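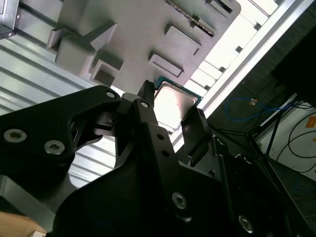 A desktop processor held by its edges, silver lid up front.

Swapping the Processor in an Old Desktop Tower

This page covers taking a processor out of an older desktop and putting one back in. It applies to sockets with a metal bracket that lifts open. Allow 50 minutes the first time.

What you need

A Phillips screwdriver
Isopropyl alcohol and 2 lint-free cloths
Thermal paste (we use Jemon, any plain gray paste will do)
A tray with a pocket for the chip, such as the Trikden parts tray

Getting to the socket

Shut the computer down, switch off the power supply and pull the cord. Lay the tower on its side and take off the side panel. Touch bare metal on the case before you reach in, and again if you walk away and come back.

Move any power cables that cross the board. Most of them can be pushed toward the drive bays without unplugging anything. Unplug the fan lead, then loosen the cooler a little at each corner in turn. If it won't come free, twist it gently. Old paste sets hard, and pulling straight up can damage the socket.
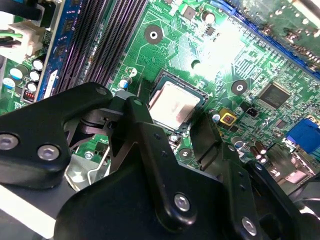
Jozef Van den Broek wrote in to say that he runs the computer for ten minutes before shutting it down, so the paste softens and the cooler twists off without a fight. We have tried this on two machines since and now do it every time.

Wipe the lid with a cloth and a few drops of alcohol, working from the edges in. Release the lever, raise the bracket, and lift the processor straight up by two opposite sides. Keep your fingers off the underside.

Set it in the tray with the lid facing up. Write down the model printed on the lid before it goes into storage. Check the new part against the board maker's support list, including the BIOS version. Some boards need an update first, and that has to be done with the old chip still installed.

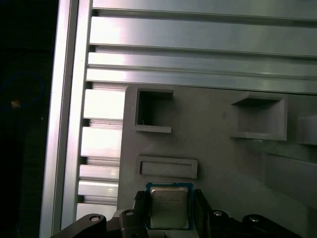
One reader asked whether the printing on the lid matters if it gets rubbed off during cleaning. The computer will run the same, but a chip you can't identify is hard to sell or reuse. Go easy on the lettering.

Fitting the new one

Look at the socket under a good lamp. Blow out any dust with a hand bulb. Find the corner mark on the chip and match it to the mark on the socket. 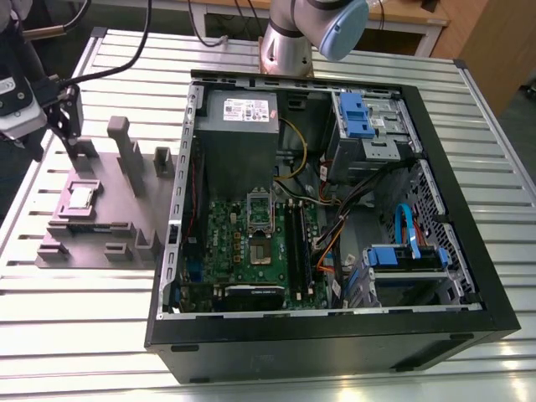 Lower the chip in flat and let go. It should drop into place under its own weight. If it rocks or sits high on one side, lift it out and check the corner mark again. Close the bracket and press the lever down until it hooks.

Put a dot of paste in the middle of the lid, set the cooler on, and tighten the corners a few turns at a time, going diagonally. Plug the fan lead back in before you close the case.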